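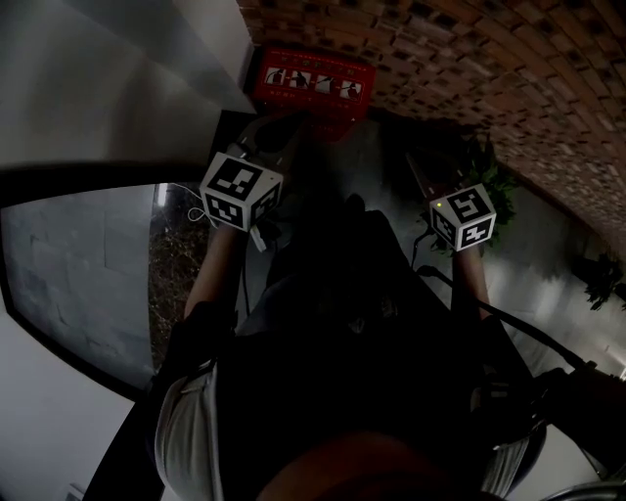 Khôi Khúc would rather lift a full crate than a half-full one. In a full crate, he said, the load stays where it was put, and in a half-full one it slides to the low side as soon as one hand comes up before the other.

Khúc runs the receiving room at Kundau, a kitchen supply store that also rents out dishes and glassware. Red plastic crates go out with the orders and come back with them, and in October, the busiest month, 798 crates passed over the tiled floor. He keeps the tally himself in a notebook by the door.

We met at 6:30 in the morning, before the first van. I asked how he learned to pick things up properly, and he said that for years he didn't.

"I was 22 and I picked everything up with my back," he said. "Then one day I couldn't put my socks on. That was 11 days off work with no pay, at the place I was at before."

He now tests every crate with his foot before he touches it. One push with the side of the shoe tells him if it is heavy and if the weight is even. If it doesn't move, he gets the cart.

"People think the label is for somebody else," he said. "They see little figures on the side and they stop looking. I ask new people to tell me what the figures mean. Most of them have to guess."

His colleague Uyên Nghiêm packs the outgoing orders and has firm views about the floor. Crates used to be left wherever a driver set them down, and people walked around them all day. She measured out lanes along the wall with tape, 44 inches wide, enough for the cart to pass with a hand on either side. A crate can stand outside the lanes while it's being worked on. Otherwise it goes in.

"I don't mind one crate on the floor," Nghiêm said. "One crate gets a second crate next to it, and then somebody puts a box on top. By lunch you can't get to the sink."

The tape has been replaced twice. The first kind peeled at the grout lines when the floor was mopped. The second left glue behind, and she spent an afternoon on her knees with a scraper. She is happier with the one they have now, although it is already lifting near the drain.

Plates go in on edge, never flat, with cardboard between every stack. Glasses get a crate to themselves. Nghiêm puts the packing list inside, on top, and copies the order number onto a card that is tied to the handle. Last year the store lost a whole set of soup bowls for three weeks because the card had been tied to the wrong crate. They were found at the back of a church hall.

The two of them disagree about stacking. Khúc will go four high against a wall. Nghiêm stops at three — she is shorter, and she doesn't like reaching over her head for something she can't see into.

"He stacks four, I come in, I take one down," she said. "We've been doing that for two years."

Khúc said she was right about the glassware and wrong about everything else.

By 7:15 the van was backing up to the door. He tied his shoe, pushed the nearest crate with his foot and went to get the cart.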